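一个人的餐桌也要好好摆:一碗、一杯、一张圆餐垫的入门摆法

我是那种泡面也要倒进碗里吃的人。朋友来家里,总问我怎么随便吃碗粥都摆得像模像样,其实东西少得可怜:一只白碗,一把勺一把叉,一只有颜色的杯子,一根吸管,再加一张餐垫。就这几样!学会以后,从打开柜门到坐下来吃,真的用不了几分钟,而且越摆越上瘾。

这篇写给刚开始独居、或者家里从来没用过餐垫的朋友。西餐礼仪那一套先放一边,什么外侧刀内侧叉的,咱们在自己家吃饭,顺手、好看、好收拾就行。

先把要用的东西都拿出来

我的习惯是先全部拿到桌面上,散着放,再开始摆。以前我是拿一样摆一样,结果杯子放好了才发现没拿勺子,一来一回,碗里的汤都凉了。现在我会先把碗、杯子、叉子、勺子、吸管一次拿齐,互相隔开一点,看一眼颜色搭不搭,杯子不喜欢就趁这会儿换。 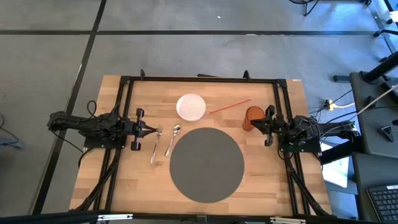 木头桌面是我最喜欢的底色,浅色的拼条木纹尤其好配,白碗放上去干净,彩色的杯子放上去又很跳。如果你家是深色桌子也别灰心,把餐垫换成浅色的,道理是一样的,反过来用就好。玻璃桌面稍微难一点,因为下面的椅子腿会透上来,餐垫最好选编得密的。

选碗

新手就买白的,圆的,什么花都不要有。我知道逛店的时候那些带蓝边、带小猫的特别诱人(我也买过,还买了一对),但白碗什么菜都接得住:番茄汤、绿豆粥、拌面、酸奶水果,装进去都好看。口径我自己量过,15厘米的最常用,一个人吃主食刚好,再大就显得饭少了。

碗壁深一点还有个好处,勺子可以直接斜靠在里面,不容易滑进汤里。太浅的碗留着装凉菜吧。

选杯子

整张桌子的颜色就交给杯子了!我偏爱半透明的塑料杯,轻,摔了也不心疼,在光底下颜色特别漂亮。红色、橙色、粉色这一类暖色最开胃,夏天想要清凉一点就换成蓝绿色。杯身带切面花纹的更好玩,早上太阳斜着照进来,杯子里一块亮一块暗的,喝白开水都觉得隆重。

吸管的颜色跟着杯子走,同一个色系就行,深一点浅一点都没关系。我试过白杯配绿吸管,也试过一桌子五颜六色,后来还是觉得同色最耐看。

选餐垫

餐垫我劝大家从圆的买起。方餐垫要跟桌边对齐,歪一点点就很明显,圆的怎么放都是正的。材质上我喜欢绳编那种一圈一圈盘起来的,摸着有点粗,碗放上去稳当,也不会咣的一声。颜色选深灰,耐脏,酱油滴上去及时擦掉基本看不出来。

尺寸买37厘米的,碗和杯子都站得下,旁边还能露出一圈边。我第一张买小了,29厘米,放完碗以后杯子只能站到外面去,最后拿来垫砂锅了。

开始摆

第一步,擦桌子。湿布擦一遍,干布再擦一遍,木桌尤其要擦干。

第二步,放餐垫。离桌边留两指宽,别贴着边,不然袖子一带就跑了。刚买回来的绳编餐垫容易翘边,翻过来压两本厚书,睡一觉就服帖了。

第三步,放碗。放在餐垫正中间稍微偏左一点点,把右边的位置让给杯子。你坐下来看一眼,碗应该正对着你的胸口。

第四步,放杯子。紧挨着碗的右侧,再往后退一点,让碗稍稍挡住它。这一步是整套摆法里我最得意的地方!两样东西并排站着会很呆,一前一后叠一点,马上就有层次了。左撇子的朋友左右对调就行。

第五步,放勺子或者叉子。喝粥喝汤就直接放进碗里,柄朝左上方斜出来,跟右边的杯子分开。吃拌面的话叉子单独放在餐垫左侧,齿朝前。

第六步,插吸管。让它往碗的那边歪,整桌的线条就收拢到中间来了。往外歪也能喝,就是容易被手肘碰到。 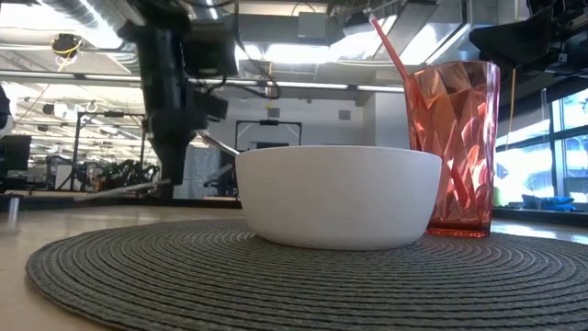
桌边小饭
本站作者,负责餐桌与厨房栏目
发表于10/1/24

摆完以后先别急着盛饭,退后一步,从坐着的高度再看一眼。站着看和坐着看差别很大,站着看见的是碗口和圆垫子,坐下来看见的是碗的侧面、杯子的高低,还有吸管伸出来的角度。吃饭的人是坐着的,所以以坐着的样子为准。杯子要比碗高,这样一高一矮才舒服,如果你的杯子和碗一样高,就把吸管留长一点补回来。

热的东西要先盛好再端过来,还是先摆空碗?我两种都做。粥和汤我会在灶台边盛到七分满再端上桌,拌面和沙拉就先摆空碗,在桌上装。塑料杯请只装凉的或者常温的,热茶换瓷杯,别偷懒。

几种顺手的变化

早餐:碗里放酸奶和水果,杯子装牛奶,叉子可以省掉。红杯子配白酸奶真的好看,我连着吃了整个九月都没腻。

下午加餐:把碗换成小碟子,餐垫不动,杯子往中间挪一点,不然右边会显得太重。

两个人吃:两张餐垫面对面放,中间至少空出46厘米,要放共享的菜。两只杯子可以一红一橙,碗还是一样的白碗,这样谁的杯子一眼就认得出来,也不会乱。

收拾和保养

吃完先收杯子和吸管,再收碗和勺子,最后才拿餐垫。餐垫拿到水槽上面抖一抖,碎屑藏在绳子的缝里,用旧牙刷顺着圈刷,别横着刷,容易起毛。脏得厉害就用温水加一点洗洁精轻轻按,按完平铺晾干,千万不要挂起来,挂一次就变椭圆了(我那张椭圆的现在给花盆用)。

吸管用细毛刷通一下,再对着灯看看里面有没有残留。带花纹的杯子,凹槽里爱积水垢,白醋兑水泡一会儿,再用软海绵擦,钢丝球会把表面刮花,刮花了就不透亮了。不锈钢的叉勺洗完马上用干布擦,不留水印,下次摆上桌才会闪闪的。

我把这几样收在同一个抽屉里,餐垫平放在最底下,叉勺和吸管放上面,碗和杯子就在抽屉上方的柜子里,伸手就够得到。今晚就拿你家现有的碗和杯子试一次吧,没有餐垫就先用一块叠好的棉布顶着!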